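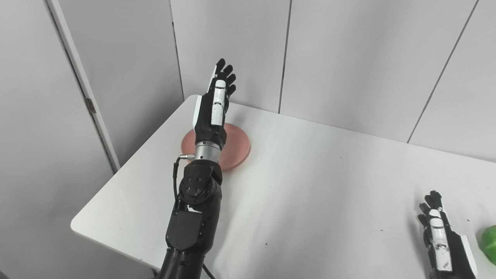
How do I write an author bio when I don't have any awards?

Posted by Yaryna Hrytsenko in Writing and Publishing Help

Hello everyone, and thank you in advance for reading, because I know I go on a bit. My first book is coming out in April with a very small press. It's a history of the river ferries at Arkport and the families who ran them, and it took me most of my adult life to get the thing researched, in between raising two boys and working the front desk at a dental office. My editor has been lovely about everything, and now she has asked me for an author bio. She needs 2 versions, a short one for the back cover and a longer one for the press's website and for bookstores that might have me in to speak.

I sat down on Saturday with a cup of tea and the jackets of all the history books I own, and by the end of it I was thoroughly discouraged. They have all won something. They were all at a newspaper or a university for decades. I have a certificate from the county historical society and a piece in their newsletter, and my degree is in home economics. My first try ran to well over 300 words and most of it was about my grandfather (he was a deckhand, and he is the reason for the book, but still). My second try was one sentence, and it sounded like I was hiding from the police.

So my questions are these. What goes in a bio if there are no prizes to put in it? Do I mention the dental office? Should it be "I" or "she"? It feels so strange to write about myself as if I were somebody else. And is it all right to mention my grandfather at all, or does that belong in the book? Any help would be so welcome.

Motero

Congratulations on the book! Please do stop and enjoy that for a minute before you worry about the jacket copy.

I've written catalog copy for a regional press for a long time, and I can tell you that most of the bios that cross my desk have no prizes in them. Readers picking up a book on river ferries want to know one thing from that little paragraph, and it's why you are the person telling them about river ferries. You've answered that already in your post without noticing. You grew up with it, your grandfather worked the boats, and you spent years in the records. I'd trust that over a medal.

Write it as "she." Nearly every publisher wants third person, and it also makes it easy for a bookstore to read it out loud when they introduce you, which they will do, word for word, while you stand there wondering where to put your hands. Write it in "I" first if that helps you get going and then go back and change it over.

For the back cover, two or three sentences. Something along these lines, and do change anything that isn't right:

Yaryna Hrytsenko is the granddaughter of an Arkport deckhand and has spent years collecting the records and recollections of the families who worked the river. Her writing has appeared in the newsletter of the county historical society. This is her first book.

I like "This is her first book" very much, by the way. People are kind to first books, and reviewers at small papers sometimes go looking for them.

For the long one, stay under 200 words. Open with the same material, then add a bit about how you did the research — which archives, whether you did interviews, any talks you've given, even at the library or a church supper. Then finish with where you live and maybe one homey detail. The dental office is up to you. I'd leave it off the cover and consider it for the website, where it could be charming, especially if you were transcribing ferry ledgers on your lunch break. Leave out the home economics degree unless there's a chapter on what they cooked on board, in which case put it right near the front!

Your grandfather gets one clause in the bio. Everything else you wrote about him, please save. It sounds to me like the beginning of a preface, or the piece you send to the local paper the week the book comes out.

One more thing and then I'll hush. Ask your editor what length she has room for before you polish anything. I once spent a whole evening with an author trimming a bio down to the bone, and the designer came back the next morning and asked us for more because there was a hole on the flap.

Brilletti

I just put mine in first person and no one complained. Mine was an ebook though. Keep it short is my advice, I never read those things anyway.

Pavliuk

I agree with nearly everything Motero said and will only add a few things from the other side of the counter, having hosted author evenings at our shop for 11 years now.

Please put your town in. I can't tell you how many bios come to us with a list of magazines I've never seen and not a word about where the person lives. If I can write "local author" on the poster, I get more chairs filled, and that goes double for local history, where half the audience has come to find out if their own family is in the index. (Do have an index, if there's still time to ask. They will turn to it before they say hello to you.)

Be careful with adjectives about yourself. "Passionate," "avid" and "lifelong lover of history" turn up so often that my eye slides right over them. "Granddaughter of a deckhand" made me sit up.

If your name is one people may stumble on, send a line with the long bio saying how to pronounce it. It doesn't have to be printed anywhere. I've mangled some poor author's name at the microphone more than once and I still feel bad about it.

And don't leave out the certificate and the newsletter piece because they seem small. In the long version they belong. The society's members are very likely your first customers, and they'll be tickled to see themselves mentioned. Do ask them how they like their name written out — ours is particular about the word "County" and where it goes.

Yaryna Hrytsenko

Oh, thank you all so much. Motero, I've borrowed your three sentences almost whole and only added the name of my town, as Pavliuk suggested. I read it to my husband over supper and he said it sounded like a real author, and then he asked who it was. There is no index yet, so I'm writing to my editor about that tonight.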